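Cell practice group -- October notes

I'm typing these up from my own scribbles, so shout if I got you wrong! Bianka Csizmadia chaired, with people in from Flondow and Prodier, and Mathew on the speaker as usual.

First up was the setup rule. We agreed the tabletop gets cleared to the bin and nothing else before a run starts, and whoever is on shift checks both arms before saving the first episode. I asked if that slows things down and Prodier said they still got through 152 episodes last month, so fine, it stays. 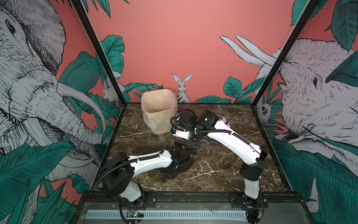 Two-arm cell with the lined wastebasket at the rear left.

Then we got onto cloth items, which ate most of the meeting (my fault, I brought it up). Flondow wants soft things held up clear of the table before they travel. Bianka is happy with that for caps and shirts but wants the small stuff left out of the rule for now -- it would mean relabeling around 4,000 episodes and she is not signing up for that. We settled on caps and shirts only, starting with the next batch.
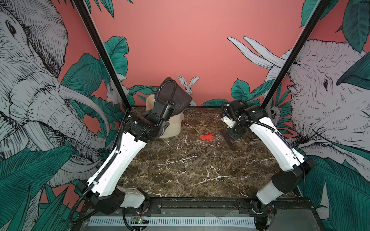 Cap in the left gripper, red cloth still on the table.

Jastlow sent a note asking for one shared naming list for objects. Everybody liked it, and I said I'd do the draft, so send me your weird names please!

Action items
Me: naming list draft
Bianka: write up the cloth rule, 2 pages max
Prodier: circulate the shift checklist

We stopped at noon. Next meeting is at Flondow, same time.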